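Workshop tips for the new co-op student
Filed under: benches, drawers, survival

Every June the engineering interns arrive at Mornside with clean boots and a laptop, and by the end of the first morning one of them is asking where the 6 mm hex key is. The 6 mm hex key is where it always is, in somebody's pocket. What follows is the sheet I hand out with the safety glasses. Most of it applies equally well to a garage.

Buy your own calipers. The shop pair has been dropped more often than it has been calibrated, and Reto Kaufmann still trusts it, so check his numbers too.

Write the date on anything you open. Epoxy, thread locker, contact cleaner, the good solder paste. A strip of masking tape on the cap will do. We once threw out 254 dollars' worth of adhesive that might have been perfectly fine, and might also have been older than the intern holding it.

Label both ends of every cable before you route it. You will think you'll remember. Put the label a hand's width back from the connector so it survives when you cut the connector off and start again.

Small screws go in something with a lid. A coffee mug is a fine container right up to the moment Meinrad Strebel pours coffee into it.
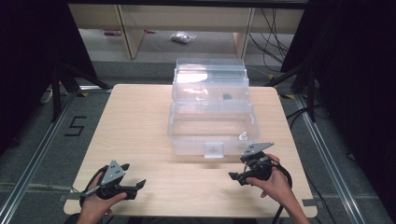

If you're taking a thing apart, lay the screws out in the order they came out, or push them through a piece of cardboard with the shape of the thing drawn on it. Cardboard is free and we have a great deal of it. Take a phone picture before each layer comes off, and another after you've lifted it, and don't trust the first one to be in focus.

A stripped screw head will sometimes give in to a wide rubber band pressed under the driver. If it doesn't, stop. The second attempt is how you get a round hole where the slot was.

Superglue on fingers: warm soapy water and patience. Acetone works faster and also works on your keyboard, as keyboard number two can testify.

Marker on a painted panel usually comes off with rubbing alcohol. Try a corner first, especially if the panel belongs to the customer.

Sweep before you go home, including under the drill press — chips travel. The magnet on a stick is by the door and it's oddly satisfying, which is how I get people to use it.

Ask the dumb question early. At nine in the morning it costs a minute. At four, with the fixture bolted down and Kagiso Magagula waiting for the bench, it costs rather more.

And if you borrowed the 6 mm, put it back.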